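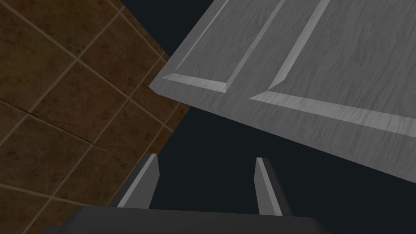 Mahrous Küche
Simulationspaket für Greifaufgaben an Schränken, Türen und Schubladen

Hersteller: Dremo
Produktgruppe: Simulation / Szenenpakete
Lieferform: Download, Lizenzschlüssel per E-Mail

Produktbeschreibung

Mahrous Küche ist ein Szenenpaket für die Entwicklung und Prüfung von Greifstrategien an Küchenmöbeln. Es enthält 224 Raumvarianten mit beweglichen Fronten, einen parametrierbaren Zweifingergreifer und eine am Handgelenk montierte virtuelle Kamera. Türen und Schubladen sind als Gelenkkörper angelegt. Reibung, Dämpfung und Anschlagwinkel lassen sich je Scharnier einzeln einstellen oder innerhalb vorgegebener Grenzen zufällig variieren.

Der Greifer ist parallel geführt und hat schlanke, zur Spitze hin verjüngte Finger. Die Kollisionsgeometrie der Finger liegt in zwei Auflösungen vor – grob für lange Trainingsläufe, fein für Kontaktuntersuchungen an Türkanten und Griffleisten. Die Handkamera bildet die Finger mit ab. Blickwinkel und Einbaulage sind frei wählbar, auch für steile Ansichten von unten gegen Hängeschränke.

Oberflächen

Fronten in Holzdekor mit Rahmen und Füllung, Wände wahlweise gefliest oder gestrichen. Fliesenformat, Fugenfarbe und Maserung werden über Materialdateien gesteuert. Eigene Texturen können eingebunden werden; eine Neuberechnung der Kollisionskörper ist dafür nicht erforderlich.

Technische Daten

Raumvarianten: 224
Aufgabenvorlagen: Öffnen, Schließen, Entnehmen, Ablegen
Bildrate Handkamera: 30 Bilder/s
Greifer: 2 Finger, parallel
Ausgabe: Farbbild, Tiefenbild, Gelenkwinkel, Kontaktkräfte
Referenzabläufe: fast 3.000, mit Zeitstempel
Betrieb: lokal oder auf Rechenknoten, ohne Bildschirmausgabe möglich

Lieferumfang

Szenenpaket, Greifermodell, Materialbibliothek, Referenzabläufe, Handbuch (Deutsch und Englisch). Die Physikumgebung ist nicht enthalten. Unterstützte Versionen sind im Handbuch, Abschnitt Installation, aufgeführt.

Hinweise

Flüssigkeiten und verformbare Gegenstände werden nicht simuliert. Glasfronten sind ab dem Update im September vorgesehen. Bestehende Lizenzen erhalten das Update ohne Aufpreis.

Lizenz und Bezug

Einzelplatz- und Institutslizenz auf Anfrage. Vertrieb und technische Unterstützung über Trustwood, Niederlassung Jerport. Supportanfragen bitte mit Lizenznummer und Protokolldatei einreichen.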